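Prandura Choir Player: Owner's Guide
Section 4. Setting up your part tracks for rehearsal 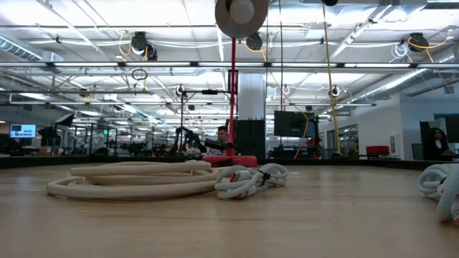 Zerrin Çetinkaya writes that her altos at Hatstead spent the first three weeks singing along with the tenor line, quite happily and rather well, before anyone opened the part menu. Her advice to new owners is to do this whole section at home, with a cup of something nearby, and to leave the singers out of it until step 9.

We think she's right, so please give yourself a quiet half hour. Nothing in this section can harm the pieces that came with your Player, and you can stop after any step and come back to it another day.

Before you begin

You'll need the Player itself, charged or plugged in, and the printed score of one piece you know really well. A short one is best. If you're using the Nepia songbook, number 47 is a good choice, as all four voices come in together on the first beat and you'll hear right away which part you've got.

Loading a piece

1. Turn the Player on and wait for the home screen. The first start after an update is slow, so do be patient with it.

2. Press Library, then type the catalog number of your piece. Songbook pieces use the number printed at the top of the page. Pieces from the Bullesura collection have longer numbers, such as 761 or 3460, and you'll find those on the back cover.

3. Check the title and the key before you press Load. Several of the older hymns are in the library in two keys, and the lower one comes up first.

Note: If your edition was printed before December, piece 227 is listed under its old title. The music hasn't changed.

Choosing the parts

4. Press Parts. You'll see one slider for each voice, plus one for the piano.

5. Bring every slider down to zero, then raise the soprano until it's comfortable in the room. Play eight bars and follow along in your score.

6. Do the same for alto, tenor and bass, one at a time. This is the step everyone wants to skip (we do understand!), but it's where you catch a divided part that has been put on the wrong slider.

7. If a part divides, press and hold its slider until the word Split appears. You can now set the upper and lower lines separately.

Caution: Headphones play louder than the built-in speaker at the same setting. Turn the main volume down before you plug them in, and bring it up slowly once the music has started.

Tempo and count-in

8. Press Tempo and choose a speed a little under the one you'd use in performance. Then set the count-in. One full bar suits most choirs, though for a piece that begins on an upbeat you may like two, so that people have time to breathe.

9. Press Save As and give your settings a name your singers will recognize, such as "Altos, slow" or "Everyone, no piano." You can save as many versions of a piece as you like, and the name can be changed later.

Note: Saving a version does not save the main volume. The Player goes back to a medium level each time it's turned on.

If you hear only the piano, go back to step 4 and look at the voice sliders, which return to zero when a new piece is loaded. If you hear nothing at all, check for headphones left plugged in, then see Section 9.

Marking breaths and repeats is covered in Section 5.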